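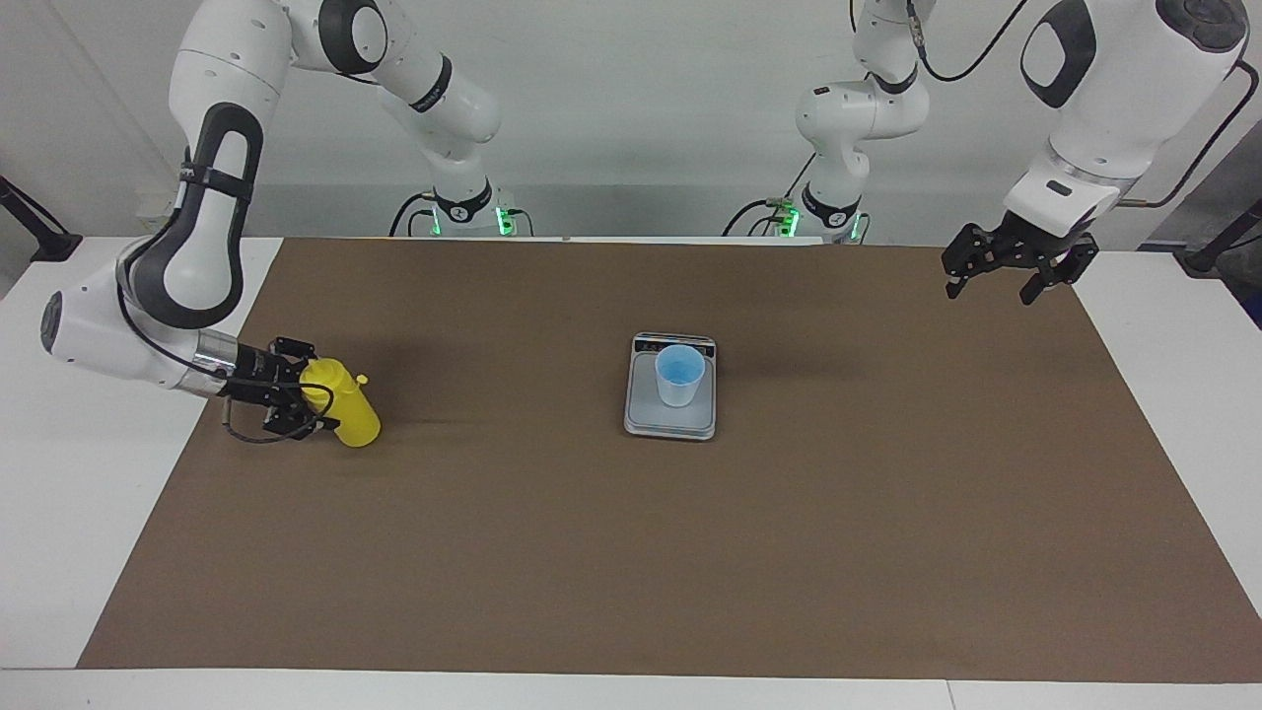
Section 3. The Squeeze-and-Weigh Trial

Maltevcombe Two-Arm Bench, Set-up Guide
Revised 2021-11-14

Of all the trials in this guide, the squeeze-and-weigh is the one we'd pick if we only had an afternoon with a new gripper. A pick-and-place run will tell you whether the fingers close and hold. A squeeze bottle asks for much more! The gripper has to pick up something soft, tip it over a cup, press hard enough to push liquid out, let up before too much comes, and then put the bottle back down without leaving it dented. You get a number off the scale at the end of every run, so two grippers can be compared on paper.

The section covers setting the bench, teaching the pour in Pramus, running a set, and swapping between the two grippers supplied with the bench (the Fandstead and the Borkowska). It assumes both arms have been bolted down, powered and homed as described in Section 2.

What you need

Both arms, with the same gripper type fitted to each for the first set
A squeeze bottle with a narrow spout, in a color that stands out from the table covering
A flat digital kitchen scale with a tare button
A light plastic cup, see-through if you have one
Water with a few drops of food coloring
Brown paper, enough to cover most of the table top
Masking tape and a pencil
Paper towels (more than you think)

CAUTION: Keep liquid away from the arm bases and the cables coming out of them. Always have the spout cap fitted tightly before an arm picks up the bottle. If liquid reaches a base, press the stop button, switch off at the wall and follow Section 2, "Drying out."

3.1 Setting the bench

1. Press the stop button and check that neither arm will move. The lights on the bases stay on while the stop is pressed, so don't use them to decide whether it's safe to reach in. Look at the Pramus status bar, which must read HELD.

2. Lay the brown paper flat and tape down its corners. Leave a strip of bare table showing along the front so you can lean in without dragging the sheet. A few creases are fine. A ridge that rocks the scale is not.

3. Put the scale in the middle of the sheet, a little toward the back, with the display strip on the far side. We went back and forth on this for ages. With the display at the back, the grippers come in over the platform and stay clear of the buttons, and we stopped getting runs spoiled by a finger brushing the tare.

4. Stand the cup on the scale platform. Draw a light pencil line on the paper around the feet of the scale so you can put it back in the same place after cleaning.

5. Fill the bottle with colored water and tighten the cap.

6. Lay the bottle on its side to the left of the scale, as seen from the front of the table, with the spout pointing toward the scale. Leave plenty of open paper between the two. The right arm needs that space to lift and turn before it comes over the cup.

7. Mark the bottle's place in pencil as well.

NOTE: "Right arm" and "left arm" mean the robot's own right and left throughout this guide. If you stand in front of the table facing the arms, the right arm is on your left. Everyone gets it backwards once. A bit of tape on each base with an R or an L on it works wonders.

3.2 Checking the cables

The gripper cable hangs in a loop below the wrist. The loop has to be long enough to let the wrist turn all the way over and short enough to stay off the paper.

1. With the stop pressed, open the Pramus jog screen and choose RIGHT ARM, WRIST.

2. Release the stop. Jog the wrist slowly through its full turn with the gripper held well above the table, watching the cable the whole way.

3. If the cable goes tight at either end, press the stop and feed a little more through the clip. If it touches the table at the height you'll use for picking up the bottle, pull some back.

4. Do the same for the left arm.

NOTE: The Borkowska's cable leaves from the side of the gripper body and the Fandstead's from the back. You will have to reset the loop each time you swap. It is the dullest part of the job and the part most often skipped, so we've put it on the swap list in 3.6 too.

3.3 Teaching the pickup

1. In Pramus, open a new task and name it for the gripper and the bottle. Short names are easier to read on the results page.

2. Bring the right arm over the bottle and lower it until the two fingers straddle the body. Aim for the roundest part. Gripping close to the cap gives you a firm hold and hardly any squeeze.

3. Set GRIP FORCE to 30 percent and close the fingers.

4. Look at the bottle from the side. The fingers should rest flat against the plastic with no deep dent. If the spout weeps at this point, open the fingers, wipe up, and lower the force a little before trying again.

5. Save the pose as PICK.

6. Lift slowly. If the bottle swings nose-down, you've gripped too far back. Lower it, open, shift toward the cap and save PICK again.

TIP: Try the lift with an empty bottle first, then a full one. The difference is a real eye-opener. An empty bottle forgives almost anything, while a full one shows you right away whether the finger pads have any grip in them.

3.4 Placing the left arm

For the standard trial the left arm does no work. Park it over the back right of the paper with its gripper open and the fingers clear of everything. Save that pose as WAIT.

You might be tempted to fold it away completely. Please don't, at least for the first few sets. Pramus plans the right arm's path around wherever the left arm is, so moving it changes the path, and then your numbers from one gripper to the next aren't a fair match. Pick one parked pose and stick with it.

Once you're happy with the standard trial, try the two-arm version in Section 5, where the left gripper steadies the cup. It's a lot of fun, and a much tougher test of the controller.

3.5 Teaching the pour and running a set

1. Move the right arm so the spout is above the center of the cup, then raise it a finger's width clear of the rim. Save as OVER.

2. Turn the wrist until the spout points down into the cup. Save as TIP.

3. In the SQUEEZE box, set the target to 40 grams and the force limit to a value slightly above the one you used for PICK.

4. Choose the stop rule. BY WEIGHT reads the scale and eases the fingers open as the target gets close. BY TIME squeezes for a set number of seconds and ignores the scale. Start with BY WEIGHT.

5. Put the bottle back in its pencil mark, stand the cup on the platform and tare the scale.

6. Step back, keep a hand near the stop button, and press RUN.

7. Wait until the arm has put the bottle down and returned to its start pose. Press stop, check for HELD, and only then reach in to read the scale. Write the number down even if Pramus has logged it.

8. Empty the cup, wipe the inside, put it back and tare again. A film of colored water left in the cup won't matter once you've tared, but drips under it will, so dry the platform too.

9. Repeat until you've done 3 runs with no changes to any setting. That makes one set.

If the weight comes out a gram or so short, as in our first good Fandstead run at 39 grams, leave the settings alone and finish the set. Chasing the last gram between runs gives you a pile of numbers that can't be compared. What you're looking for is how tightly the runs bunch together. You can correct the target later, in one go.

CAUTION: Don't raise the force limit to get past a blocked spout. The cap can pop off, and you'll be amazed how far a bottle of blue water travels. Stop the run, clear the spout by hand and start the set over.

3.6 Swapping grippers

1. Press the stop and switch off the arm at the controller.

2. Unplug the gripper cable, loosen the wrist ring and support the gripper with your other hand as it comes free.

3. Fit the second gripper and tighten the ring until it clicks.

4. Reset the cable loop (3.2).

5. Switch on and choose the new gripper in the Pramus tool list. Skipping that step leaves the fingertip position wrong, and the first move down toward the table will be a nasty surprise.

6. Teach PICK, OVER and TIP again. Don't copy them over, even if they look close.

7. Run a full set with the same bottle, the same target and the same stop rule.

What we've noticed so far

The Fandstead has softer pads, and it's lovely on the pickup. It settles around the bottle and holds it steady through the tip. The squeeze comes on gently, sometimes too gently, and on a thick-walled bottle nearly 30 percent of the travel goes into flattening the pads before anything happens at the spout.

The Borkowska is firmer and quicker. Its squeeze is crisp, it lets go cleanly, and BY WEIGHT works beautifully with it. It's fussier about where you grip, though — a bit off center and the bottle rolls in the fingers as the wrist turns.

Your bottle will have its own opinion. Thin, springy ones suit the Fandstead. Stiffer ones are where the Borkowska shines. We'd love to see results with hand soap or syrup, which are on our own list for December.

3.7 Common problems

The scale switches itself off partway through a set.
Turn off auto-off if your model allows it. Otherwise tap the platform lightly before each run and tare again.

Drops land on the paper before the arm reaches the cup.
Grip force is too high at PICK, or the cap isn't tight.

The bottle comes back dented.
Open the fingers fully after TIP is undone and give the bottle a moment to fill with air. If it stays dented, use a new one for the next set.

The weight jumps about while the arm is moving.
Check that the scale sits flat and that no cable is brushing the cup. Slowing the arm between OVER and TIP also helps.

Pramus says LEFT ARM IN PATH.
The parked pose is too close to the cup. Raise the left arm, save WAIT again, and repeat any sets you want to compare with.

Continue to Section 4 for setting up the overhead camera.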